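Privley Shelf Sorting, two-hand set
README for release 7

What this is

Privley is a set of recordings of people tidying household shelves with hand-held grippers, one in each hand. It goes with our work on learning two-handed sorting from people without putting a robot in the home. This file covers what is in the set, how we cleaned it, what we found when we trained on it, and where it falls short. The Stidier set, which used a single gripper on a bare table, is kept separately and has its own file.

Last changed: 10/25/18

Size

Recordings made: 3,162
Recordings kept after checks: 2,997
Held back for testing: 300, taken from the kept recordings
Shelf units: 7

A recording is one go at one small job, such as moving a soft item from a shelf into a bin. Each has two video streams, one per gripper, plus the opening width of both grippers and the path each one took.

How the recordings were made

The person holds a gripper in each hand and works at normal speed. Each gripper carries its own wide-angle camera, so the other gripper comes into view whenever the two hands work close together. We keep those moments in. They are the main thing the method learns from.

Shelves were left as the household had them. We did not clear them, sort them by colour or swap in test objects. One of the fuller units has bottles and toothbrushes along the board, and below it a stack of books and papers, an open clear plastic box, a white fabric pouch and a black fabric item wrapped in gold-toned chains. Both grippers have blue pads.

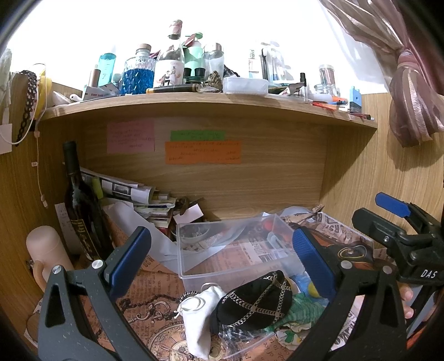

Checks and removals

A recording was dropped if any of these applied:

- one of the two streams was missing or stopped early
- the clocks of the two grippers had drifted apart
- the path of either gripper jumped
- a face could be made out

Blown-out windows and lamps were not a reason to drop a recording. Handwriting on notes and labels was checked by eye, and anything that could be read as an address or a phone number was blurred.

The method in short

We train one policy, called Kakakhel, on both streams together. It takes the latest view from each gripper and gives back the next short stretch of movement for both. We compared it with two separate policies, one per hand, trained on the same recordings with the same settings.

The hard part is soft and tangled things in a container. In the bin below the notes, a wrinkled green fabric piece lies over a black, soft-looking item crossed by link chains, with crinkled clear plastic further over. There is no clean outline to aim for, and a grasp on one piece may bring up the next.
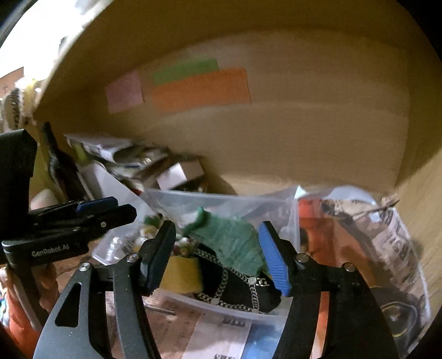
Why not use a fixed camera above the shelf as well?
We tried one in September on two of the units. The shelf boards hid most of the work, and adding the third view made no difference to the test results, so it was left out of the release.

Results

On the held-back recordings, the joint policy predicted the movement of the second hand better than the separate ones. The gap was widest where one hand steadied a container while the other reached in. For jobs that need only one hand there was no gap worth reporting.

On the robot, at the Rumusberg lab, the joint policy knocked into its own other arm less often. It still did badly on thin chains and clear plastic bags. Both policies closed too early on clear plastic, and more training did not cure it.

Known limits

- All units are indoors and most are wood or wood-look.
- Clear and shiny objects are common but have no labels of their own.
- Gripper width is less reliable when the jaws are nearly shut.
- Several units were recorded more than once on the same day, so neighbouring recordings look alike. Use our split, or split by unit. A random split will give scores that are too high.

Files

streams/ holds the video, left and right in separate folders
paths/ holds gripper position and opening width
splits/ holds the training and test lists
removed.txt lists the dropped recordings with the reason for each

Terms

Free for research and teaching. Please do not try to work out who lives in the homes shown. If you find something that should have been blurred, send us the recording number and we will take it down and put out a corrected copy.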